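Can a Machine Do It Yet? Chores, January Edition

1. Picking up after the kids
Sort of. An arm bolted in one spot will go after a ball and a block, provided your child drops them within its reach. Mine drops them in the heating vent. Until that's solved, keep a basket by the door and do a sweep at bedtime, 15 minutes tops.
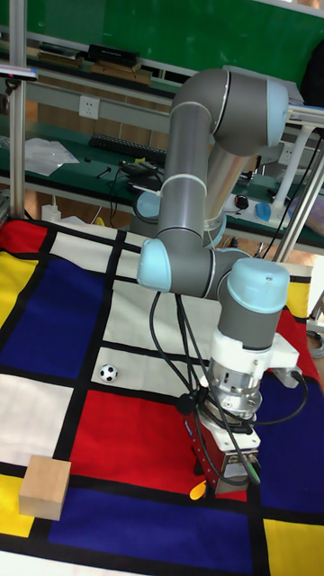 2. Small round things
Balls roll. For marbles, beads and runaway grapes, lay down a ring or a rolled dish towel first, then pick from straight above. Works for fingers of any make.

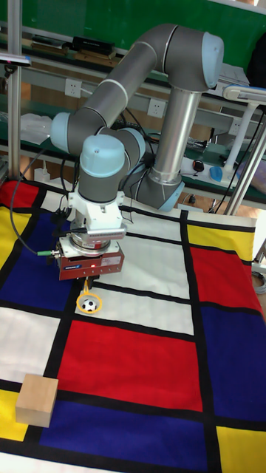 Soccer ball in its yellow ring, gripper overhead.

3. Folding fitted sheets
No. The Gromelier costs $400 and I still ball mine up and shut the closet.

4. Sweeping the shop floor
Yes, if you pick up the screws first.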